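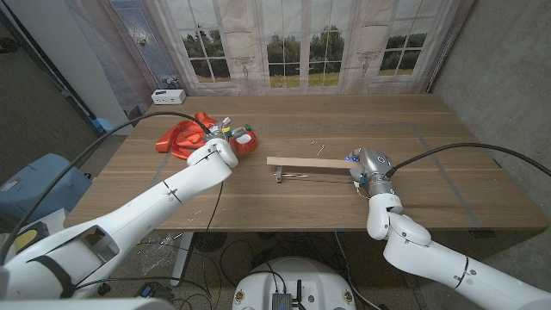
*Orange strap and light wooden board on the table.*

# Wrapping a stick with orange ribbon

Kobe Bosman, 20 September 2020

A ribbon-wrapped stick can be used as a plant marker, a garland hanger or a handle for a parade streamer. One stick takes an evening if you let the glue set properly.

## What you need

- A thin, light wooden stick or narrow board
- One roll of orange ribbon, 680 cm long
- White craft glue
- Fine sandpaper
- Scissors
- 2 clothespins

I use Jultby ribbon. It has a slight texture and holds a turn well. Satin ribbon slides, so start with a bigger dab of glue if that is what you have.

## Steps

1. Sand the stick lightly and wipe off the dust. Check both ends for splinters.
2. Clear enough table to lay the stick flat with room on the left for the ribbon.
3. Take the ribbon off the roll and drop it in a loose pile. Don't fold it. Folds show up later as creases in the wrap.
4. Find one end and lift it well above the table. Hold the stick level in your other hand.
5. Pass the ribbon over the stick once and let the rest hang.
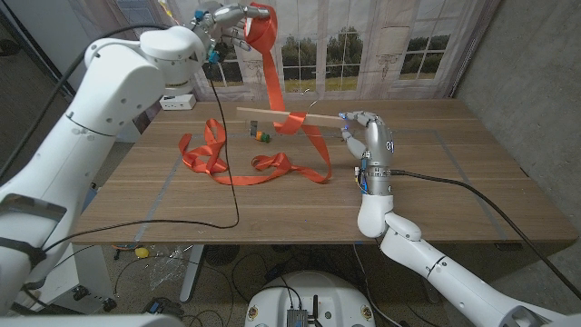 *Ribbon held high and looped around the stick, with the spare length on the table.*

6. Straighten any twists in the hanging part before you pull the loop snug.
7. Slide the loop to one end, glue it down and clip it with a clothespin. Wait 7 minutes.
8. Turn the stick and feed the ribbon at a slant. Overlap each turn by a third of the ribbon's width.
9. At the far end, glue the last turn, clip it and leave it overnight.
10. Trim the tail, or leave it long for a streamer.

## If the wrap gaps

Unwind to the last good turn and start from there. Pushing the turns together with your thumb leaves a ridge. On wider boards I put a thin line of glue along the back every few turns.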